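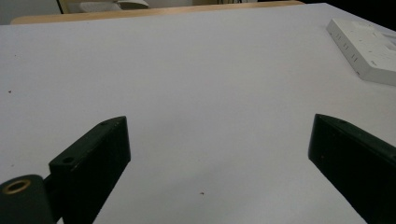

A white tabletop with a smooth, matte surface.

The Case for the Plain White Table

Institutions that furnish shared rooms give close attention to chairs, lighting and storage, and very little to the tops of their tables. The Wamlow study center is at present replacing 40 of them. It is the view of this author that the replacements should be white, matte and free of pattern, and that the wood-grain finish proposed in March should be declined.

The objection most often raised is that white shows every mark. It does, and in a shared room this is a merit. A coffee ring on a dark speckled top may remain for a week before anyone wipes it. On a pale one it is noticed by the next person to sit down. The center at Gultcombe, which has used white tops for 21 months, has shortened its evening cleaning round over the same period.

Finish matters as much as color. A glossy top throws the ceiling lights back at the reader, while a matte one holds an even tone, and soft shadows fall across it without distraction. Small items such as paper clips, screws and dark pencils are easily found against it.

Cost should be stated fairly. The Lesska range would add $400 to an order of $4,000, a sum this author considers reasonable for furniture in daily use. The Kaczorowski tops are cheaper but are offered only in gloss.

There remains the complaint that such tables look bare. A work table ought to be bare when work begins. Color may be supplied by the walls, the chairs and the materials people bring with them. The center is urged to settle the matter before the present order closes.

July 12, 2004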